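Monday, June 15, 2026

Sixty days until the move to Iltness and I finally started sorting the yarn and fabric stash, which I have been dodging since January. I don't even want to talk about how many tubs there are. Okay, I do: too many! I made coffee, put on the Haden record (side two only, side one skips) and told myself I'd stop at lunch. Lunch was crackers at 3:30. 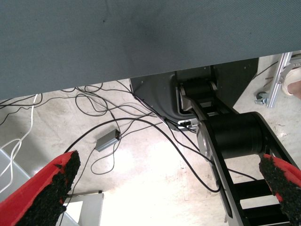
Filed under: Moving, Making Stuff

So the big question is the quilt. I've been piecing this thing forever and my little notebook says it has 1,569 pieces in it now, and I still can't decide on a border. I had my heart set on the rusty orange from Oser, but they've stopped carrying it and the new one is more of a pumpkin. I held the swatch up to the window, then the lamp, then the window again. Nope! Pumpkin.

Then I called the Peng shop on my break and they have a plum that might work (30 dollars for the cut I need, ouch). I said I'd think about it. I thought about it for maybe 7 minutes and called back.

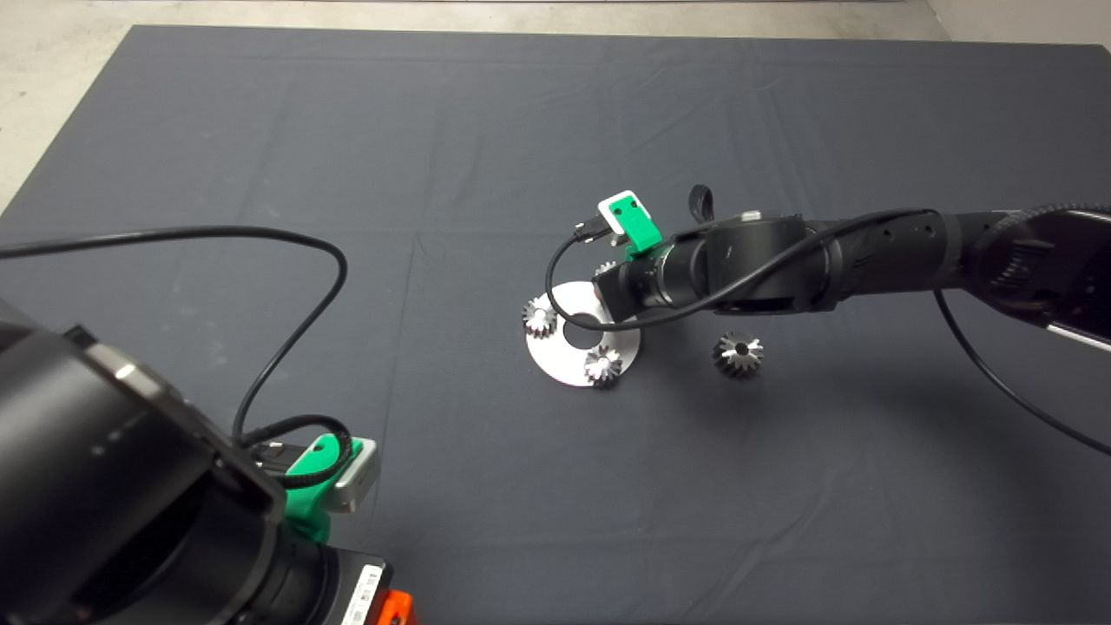

Dark gray cloth on the concrete floor, creases and all.

My back is not speaking to me tonight. I got through the cottons and most of the flannel, and there's a bag for the thrift store by the front door, mostly fleece I bought on sale and never liked. I did sneak one piece back out, the one with the pears on it. It would make a nice pillow.

Tomorrow is wool, and I need to call the movers about the sewing table and find out if the legs have to come off. Also out of milk.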